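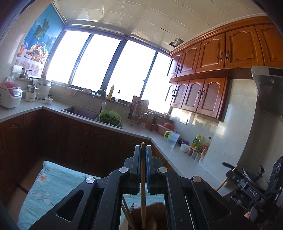 Grirnach House shared kitchen, minutes of the February meeting. The meeting opened at 7:15 p.m. with nine residents present. Minutes of the previous meeting were read and approved with one correction: the new kettle is from Fagerlund, not Nusora. The first item was the counter by the window. Several members said that too much is left out between meals. It was agreed that the dish rack stays where it is, to the right of the sink, with the knife block next to it, and that plates and cutting boards go back in the cabinets before 10 p.m. Dish soap may stay on the windowsill.

Search this site Search Go

Reading time: 2 minutes

Utensils. Chopsticks and forks are now kept together in one holder, and it is too full. A second holder will be bought so the chopsticks can have their own. One member asked for a drawer instead. There is no free drawer at present.

Colander. Greens should not be left in the colander overnight. Anything still there in the morning may be used by whoever is cooking. Agreed, with one against.

Cabinets. The lower cabinet doors need a wipe on the outside once a month. Two of the hinges near the corner squeak. The landlord has been told and has not replied. We will write again.

Budget. The kitchen fund stands at $1,547. The quote from Kurkine for a new dishwasher, including fitting, came to $2,548. It was felt this was too much to commit to now. The matter was put off until spring, and a second quote will be asked for. Up to $23 was approved for the utensil holder and a pack of dish cloths.

Rota. The current rota runs to the end of the month. Swaps are fine as long as both people write them on the sheet. The person on evening duty also empties the sink strainer.

Other business. A request to move the spice jars away from the stove was agreed without a vote. The question of labeling food in the freezer was raised again and held over.

The meeting closed at 8:05 p.m. The next one will be in March, same time, in the kitchen.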